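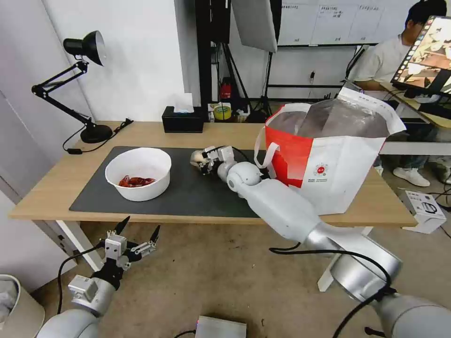 Jadholm says yes to the Drenon Street library

May 15, 2021

Well, it finally happened! The Jadholm planning board voted last night to approve the new branch library on Drenon Street, and I stayed to the bitter end so you wouldn't have to. The meeting ran so late that the parking garage had switched over to the night rate. Worth it, mostly.

If you've been reading me for a while you know I've gone back and forth on this one. The lot is an awkward wedge between the old Bravetti bakery and the bus turnaround, and it slopes. Every earlier idea for it was basically a box sitting on a wall, with the wall facing the people who'd be walking past it every day. The version that got approved last night comes from Nair, the same office that did the clinic by the river, and it goes at the slope from the other direction. You walk in off Drenon Street at the top, the floor steps down with the hill, and you come out at the bus stop on the low side. So it's a library and also a shortcut, which I love, and which I fully expect my kids to abuse.

Karthikeyan Menon presented for Nair. He had a cardboard model with a roof that lifted off, and he passed it down the table (one board member held on to it for quite a while). The building has 2 reading rooms, one on each level, with the children's section in the lower one so it can open onto the little yard behind the bakery. There are seats for 145 people if you count the window benches, and I do count the window benches. The outside is a pale gray brick up to the sills and then dark-stained larch above, with a long north-facing skylight running down the middle.

I asked him afterward about the brick, because the first drawings had it in red to match Bravetti's. He said they'd tried it and the whole block went heavy, especially in winter, and that the bakery looked better with something quiet next to it. I'm not totally sold. I'd like to see a sample panel put up on the lot before anybody orders a truckload, and he said that's the plan.
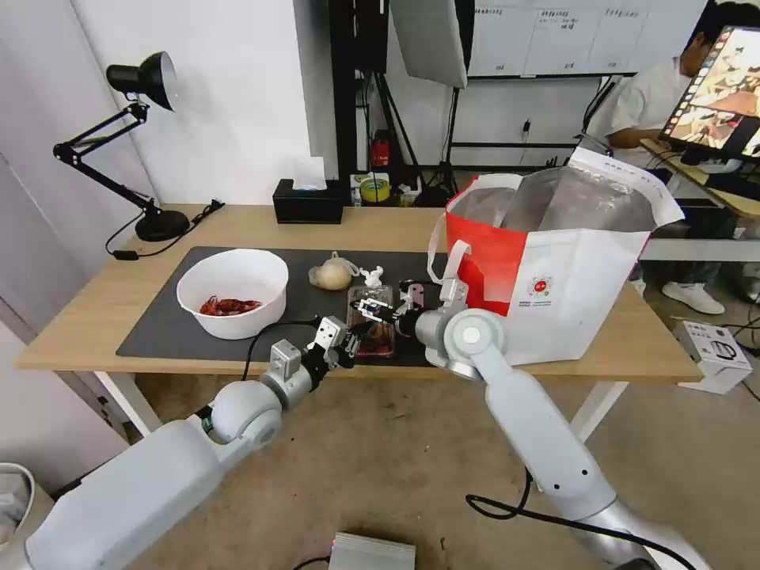

The part that took forever was the parking. There isn't any, apart from 2 accessible spaces on the low side, and a few neighbors were pretty unhappy about it. I get it – Drenon Street is already tight when the bakery has its morning rush. Karthikeyan Kulkarni from the city's streets office (yes, two Karthikeyans at one microphone, and the chair gave up and went to last names) said the turnaround will be redrawn so buses pull in closer to the curb, and that frees up a stretch for short stops along the north side. He put up a plan of it that was hard to read from the back row. I've asked for a copy and I'll post it when I get it.

The board voted 6 to 2 in the end. Both of the no votes were over parking, and both people made a point of saying they liked the building. There are conditions attached. The skylight has to be shaded on the bakery side so it doesn't throw light into the apartments upstairs at night, the big linden at the corner stays, and the back yard gate gets locked at closing time. Nair also has to come back with a proper drainage drawing for the low side. Anyone who's stood at that bus stop in a downpour will understand.

Site work is supposed to start in August with clearing and the retaining wall. They haven't given an opening date and I didn't push very hard, given how these things go around here. The temporary branch in the old shoe store will stay open the whole time, same hours as now, and holds can still be picked up there.

One more thing for the people who wrote to me about the mural on the bakery's side wall. It's staying put, but you won't see all of it anymore. The library's upper level covers the left end, the part with the geese, and the rest will be visible from the yard. Menon said they moved the stair over to keep as much of it open as they could. I'm a little sad about the geese!

The model is going on display in the lobby at city hall, and the full drawing set is at the front desk if you ask for it. Go look at the section drawing through the stairs if you only look at one. Comments on the brick can still go in by mail or at the desk, and I've already sent mine.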